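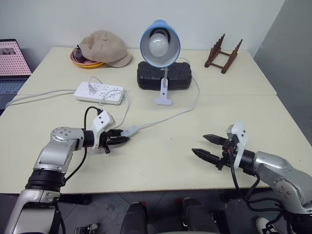
*A white cord, a white plug and a lamp.*

# The lamp that promised to pay for itself

The box from Womo says that a table lamp can lower your electric bill. It says so in green letters, next to a leaf. Inside is a smart plug the size of a bar of hotel soap, a folded sheet of instructions and a sticker for your window.

I have been living with it since November, along with rival plugs from Coklow and Boonyarit, and I'd like to know where the money went.

The sales pitch is easy to follow. Things draw power when you aren't using them. Put a clever plug between the thing and the wall, let an app decide when the thing should be live, and the waste goes away. Womo's brochure puts the saving at $189 over the life of the plug. It doesn't say how long the life of the plug is, or what was plugged into it. I wrote to ask and got back a discount code.

A lamp with an ordinary switch on the cord draws nothing when the switch is off. It has no clock, no standby light and no opinion about Wi-Fi. Add a smart plug and you have added a small radio that stays awake all night waiting to be told something. The Coklow manual admits this on page 60, under "Other information," where the plug's own idle draw is given in type I had to photograph and enlarge.

There are places where these gadgets make more sense. An old stereo that never really turns off is one. A space heater forgotten in a back room could be another, though the Boonyarit leaflet tells you not to use its plug with heaters at all. That leaves lamps, phone chargers and the coffee maker, and the lamps are what you see in all the ads.

Kustwood, which sells furniture and has lately begun selling lamps with the smart part built in, takes a different line. Its catalog barely mentions savings. It talks about "evening moods," and there are 381 of them in the app. I tried six before I went back to on and off. At least a mood is something you can judge for yourself – the number on the Womo box is something you have to take on trust.

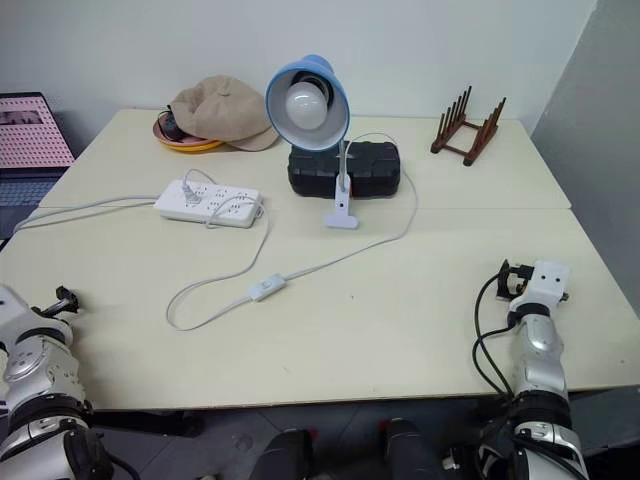
**Will a smart plug cut the cost of running an ordinary lamp?**

Only if the lamp is often left on by mistake. If you already switch it off when you leave the room, the plug adds a little to the bill.

The companies would answer that people do forget, and they're right. I forget too. But the app needs setting up by someone who cares enough to make a schedule, and I suspect that person was already turning off the lights.

My own bill was lower this winter. It was also a mild winter, and I was away for part of it. The Womo app credited itself with the whole drop and sent me a badge – a leaf again, gold this time. The Coklow plug claimed a saving for weeks when it was sitting in a drawer.

I've kept the Boonyarit one for the stereo. The lamp by my chair is back in the wall.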